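Narness table-laying contest returns, chopsticks and all

11/03/2023

The annual table-laying contest at Narness came back this weekend after a break of two years, and the town has once again found a way to argue over where a napkin goes. Entries closed at 28, a record for an event whose top prize is a set of coasters from Vestovis, the kitchenware shop that puts up the money and the folding chairs.

The rules are short. Each entrant gets a bare surface, a crate of odds and ends and 14 minutes to set a place for one. Points are given for order, for cleanliness and for something the score sheet calls "welcome," which has started more quarrels than the other two put together.

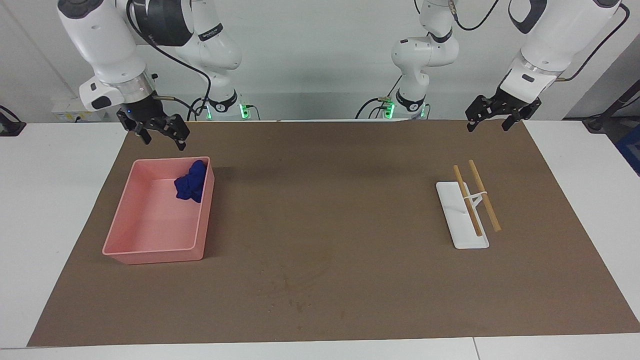 Organizers changed the working surface this year after complaints that dishes skated around on the old one. A big brown mat now covers most of the white table, and it has divided opinion. Fans say things stay where they are put. Critics say it is the color of gravy and should be marked down for welcome before anyone has unpacked a spoon.

The July practice round was meant to settle matters. It settled the mat, more or less, and opened up the question of chopsticks. The score sheet has a line for forks, a line for knives and a line for "other," and the third line has been doing a lot of work. Must the pair lie parallel? May they rest on a tray? Does a rubber band around them count as tidy or as unfinished business? The judges met over soup and came back with a ruling that ran to 3 pages.
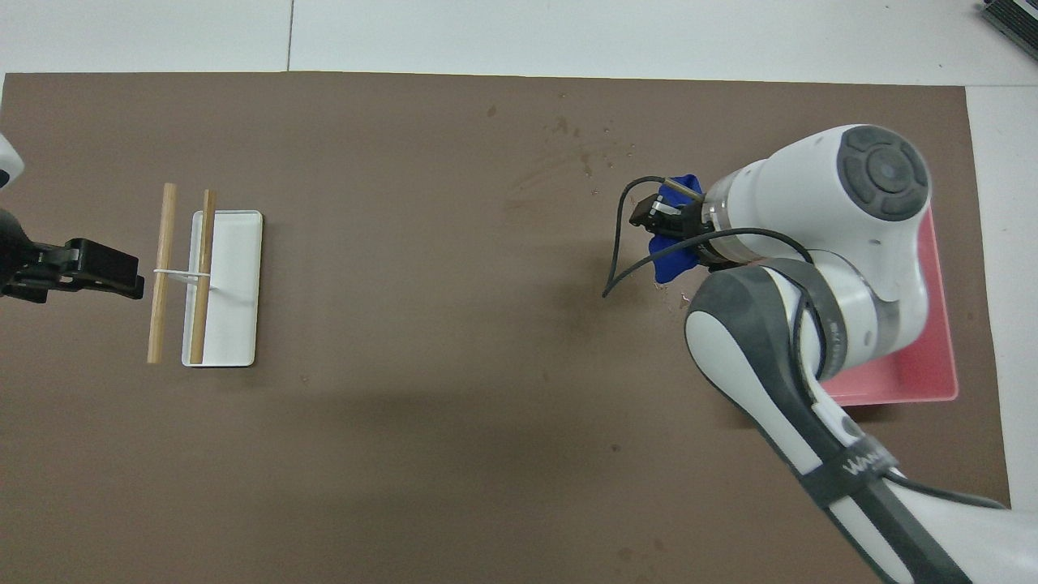
Ita Ó Flaithearta thinks the ruling is still too soft. A band should come off before the clock stops, she said, and anybody who leaves one on ought to lose a point, the same as for a price sticker on a bowl. She would also like cloths folded – in quarters, if it isn't too much trouble.

The judges have promised to look at it before the next round. Coasters will be handed out once the scores have been added up again.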